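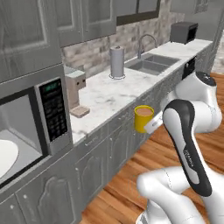
Seselキッチンパック(Zarkau)使ってみました&販売ページ

こんにちは!当店でシミュレーション用の素材とツールを担当している者です。今回ご紹介するのは、Zarkauさんから出ている「Sesel」のキッチンパック。家庭用の台所でロボットアームに作業を覚えさせるための、シミュレーション環境とタスクと操作データがひとまとめになった製品です。7月に入荷(といってもダウンロード版ですが)してから、仕事の合間にずーっと触っていました。なので、このページは商品説明と私の感想がだいぶ混ざっています。仕様だけ知りたい方は下のほうにまとめてあるので、飛ばしてくださいね。

どんな製品か

ざっくり言うと「台所ごと買えるパック」です。キッチンのレイアウトが40種類、動かせる小物が102種類、それに人が遠隔操作で記録したお手本データが2,805本。自分でカウンターや棚をモデリングして、当たり判定を直して、カメラを置いて……という作業を一度でもやったことのある方なら、この時点でちょっと心が動くと思います。私は動きました。

レイアウトは白木っぽい明るい台所から、グレーの扉に大理石のカウンターという落ち着いたものまでいろいろ。私のお気に入りは後者で、コーヒーマシンのある台所にマグカップを置いて、そればっかり回していました。黄色いマグがグレーの中でよく目立つので、画面を横目で見ながら別の仕事をしていても、今どうなっているかがすぐわかるんです。

コーヒー入りのマグというお題

収録タスクの中でいちばん時間を使ったのが、飲み物の入ったマグを扱うシリーズです。空のカップをつかむだけなら、うちの古い学習モデルでもそこそこできます。ところが中身が入っている設定にすると、評価に「傾き」の項目が加わって、急に点が伸びなくなる!つかんだあと手首をひねってしまうクセがあったのを、これで初めて数字で見ました。

しかもマグの初期位置がカウンターの手前側、縁に近いところに出ることがあるんですよ。アームの近づき方が雑だと指の背で押してしまって、そのまま床へ。最初の晩は落としてばかりで、ログを開くのがちょっとつらかったです(笑)。近づく速度の上限を設定ファイルで下げて、取っ手の向きの乱数を一度切って、慣れてきたらまた戻す。この順番にしてから、だいぶ落ち着きました。

飲み物の扱いには「簡易」と「粒子」の二つのモードがあります。簡易モードの液面は平らな面がひとつあるだけで、揺れたりこぼれたりはしません。傾きの角度だけを見て減点する方式です。粒子モードはちゃんとこぼれますが、そのぶん重い。私のデスクトップだと、粒子モードで並列実行するのは早々にあきらめました。学習は簡易モード、最後の確認だけ粒子モード、という使い分けで十分だと思います。

カメラの話を少し

標準では、部屋を見渡す外側のカメラと、手元を寄りで見るカメラの両方が記録されます。位置も画角もあとから変えられますし、記録済みのお手本を新しいカメラ位置で描画しなおすこともできます。これが思いのほか便利で、実機のカメラの取り付け位置を変えた週に、データを撮りなおさずに済みました。 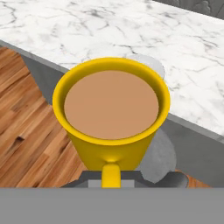
で、手元カメラについては注意点がひとつ。初期設定だと視野がけっこう狭いので、対象にぐっと近づいたあとは、まわりの物があまり入りません。把持のところだけを学習させるなら集中できていいんですが、「つかんで、運んで、別の場所に置く」まで一本で覚えさせたい場合は、外側のカメラも必ず入力に入れてください。私は手元だけで押し切ろうとして三日溶かしました。設定の wrist_fov を少し広げるだけでも違います。

それから照明の乱数。これは最初からオンになっています。朝っぽい光、夜の台所っぽい光と切り替わるので見た目のバリエーションは稼げるのですが、動作確認の段階では同じ条件で比べたいですよね。最初はオフ推奨です。

良かったところ

まず、お手本データの質。操作した人の迷いがほどよく残っています。きれいすぎる軌道だけで学習すると、ちょっとずれたときに戻ってこられないモデルになりがちなんですが、Seselのデータには近づきなおしたり、指を開きなおしたりしている記録もちゃんと入っていて、しかも「やり直しあり」のラベルで絞り込めます。ここは本当に気に入っています!

あと、家電が飾りじゃないところ。電子レンジの扉は開閉しますし、コーヒーマシンはボタンを押す判定まであります。「マグを置いてボタンを押す」みたいな続きもののタスクを、自分で組み立てられるわけです。

マニュアルも読みやすいです。元の文章を書いたのはZarkauのBlažena Kopeckýさんで、日本語版は当店で訳しました。誤訳があったら完全に私のせいなので、こっそり教えてください。質問を送るとKopeckýさんご本人が返事をくれることも多く、設定ファイルの書き方で詰まったときは翌朝には答えが届いていました。

うーん、なところ

インストールがちょっと面倒です。物理演算の部分にClanenという別のライブラリを使っていて、これのバージョンがぴったり合っていないと起動時に黙って落ちます。エラーも出ません。付属の確認スクリプトを先に走らせると教えてくれるので、必ず先にそちらをどうぞ。私は後から気づきました。

小物は充実しているものの、和食器がほとんどないのは日本のユーザーとしては寂しいところ。お椀と箸がほしい、という要望は先方に送ってあります。布もの(ふきん、ミトンなど)も今のバージョンには入っていません。

それと、指先の素材の設定。初期値の摩擦が高めで、シミュレーションではピタッと持てるのに実機ではつるんと滑る、ということがうちでは起きました。摩擦係数に幅を持たせて学習しなおしたら改善したので、実機に持っていく予定の方は早いうちに試してみてください。

De Lucaの追加パックとの違い

よく聞かれるので書いておきます。De Lucaパックは同じSesel用の追加コンテンツで、中身は食器洗いと片付けのタスクが中心です。単体では動きません。必ずキッチンパックが先です。シンクまわりや引き出しの作業をやりたいなら両方、つかむ・置く・注ぐあたりから始めるなら、まずはキッチンパックだけでいいと思います。私もDe Lucaのほうはまだ少ししか触れていないので、感想はまた別のページで。

仕様まとめ

製品名:Sesel キッチンパック
開発元:Zarkau
キッチンレイアウト:40種類
操作できる小物:102種類
お手本データ:2,805本(やり直しラベル付き)
カメラ:外側、手元(位置と画角は変更可)
液体モード:簡易、粒子
必要なもの:Clanen(対応バージョンは確認スクリプトで表示)、専用GPUを積んだPC
提供形態:ダウンロード
マニュアル:英語、日本語

試用とライセンスについて

試用版は60日間使えます。レイアウトとタスクが一部に限られますが、マグのシリーズは入っているので、自分の環境で重いか軽いかを見るには十分です。試用中に作った設定ファイルや学習済みモデルは、製品版にそのまま引き継げます。

ライセンスは研究室向けと企業向けの二本立て。研究室向けは同じ研究室の中なら人数制限なしで、学生さんのノートPCに入れてもらっても大丈夫です。企業向けは台数単位になります。見積書は問い合わせフォームから「Sesel見積希望」と書いて送ってください。宛名の書き方に決まりがある大学さんは、それも一緒に書いておいてもらえると助かります。

お使いのアームのモデルを持ち込みたいというご相談もお受けしています。URDFがあればだいたい読み込めますが、グリッパーの指が特殊な形だと当たり判定の調整が必要です。簡単なものなら私がお手伝いしますので、ファイルを添えてご連絡ください。

追記:マグの傾きの減点しきい値ですが、初期値はけっこう厳しいです。最初のうちは tilt_limit をゆるめにしてから学習を始めるのがおすすめです。うちで使っている設定ファイルも、ご希望の方にはお送りします。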